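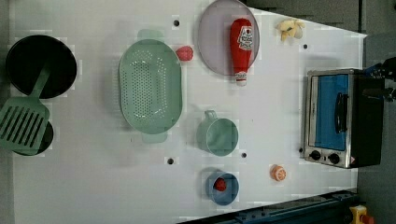
A breakout session is a smaller meeting held during a larger conference, in which part of the audience leaves the main hall and gathers in a side room to go deeper into one subject. The term covers a good many things, from a quiet talk followed by questions to a lively workshop where everyone is up on their feet. What ties them together is size and closeness, and the feeling – familiar to anybody who has sat through a long morning in a ballroom – that at last a person can ask something out loud. In the hands-on kind, the leader often sets out ordinary objects to get people talking, and a few everyday household things can do the job as well as any costly training kit. A group asked to agree on what each piece might stand for in their own workplace will usually have plenty to say. Other leaders prefer plain paper and pens, and some use nothing at all beyond a good opening question.

Contents Name Planning Room and seating Length Criticism See also

Name

The word "breakout" refers to the way the audience breaks out of the general session. Planners also speak of concurrent sessions, because several are commonly held at the same hour, and in printed programs one may find "track sessions" or simply "workshops." These names are not always used with care, and a workshop in one program may turn out to be a lecture in another, to the mild disappointment of those who came ready to take part.

Planning

Most planners begin with the general session and fit the breakouts around it. A keynote speaker is sometimes asked to lead one as well, so that listeners who were stirred by the main talk have a chance to carry on the conversation while it is still fresh in their minds. This is a pleasant custom, though it should be settled in the speaker's agreement well before the day, along with any handouts and the hour at which the room will be open for setting up. The Citholm meeting held each October is a fair example of the usual pattern. In one recent year it drew 229 people, and after lunch they were divided among 4 rooms according to choices made at registration.

Sign-up in advance helps greatly in matching groups to rooms. Where it is left until the day, the popular subjects tend to overflow while a perfectly good session down the hall has rows of empty chairs, and a kindly host at the door can do a great deal to even things out.

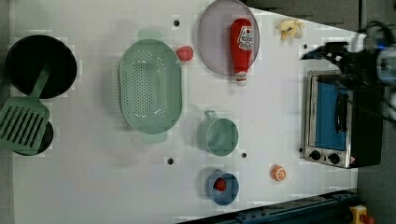 Mitra Shojaei has argued that too many choices spoil a program, and that an audience offered two strong sessions goes home happier than one left puzzling over a long list. The opposite view is held at Cesley, where the planners like to give every branch of the membership a room of its own, and where the long list is looked forward to as part of the fun.

Room and seating

Round tables suit discussion, and rows suit a talk. A horseshoe of chairs falls comfortably between them and lets the leader walk in among the group. Thin folding walls are a well-known trouble, particularly when there is a film showing or hearty applause next door – a planner visiting the hotel beforehand would do well to stand in one room while a friend talks in the other.

Length

Sessions commonly run from under an hour to some 85 minutes, the longer ones being kept for workshops. Time is needed between them for people to find the next room, refill a cup and finish the chat they were having, and programs that leave this out nearly always run late by afternoon.

Criticism

The most frequent complaint is that one cannot be in several places at once. The Yazdani gatherings answer this by repeating each session the next morning, which is hard work for the leaders but much appreciated by everybody else. At Ukenik, a short summary from each room is read aloud at the closing meal.

See also

Keynote address
Panel discussion
Plenary session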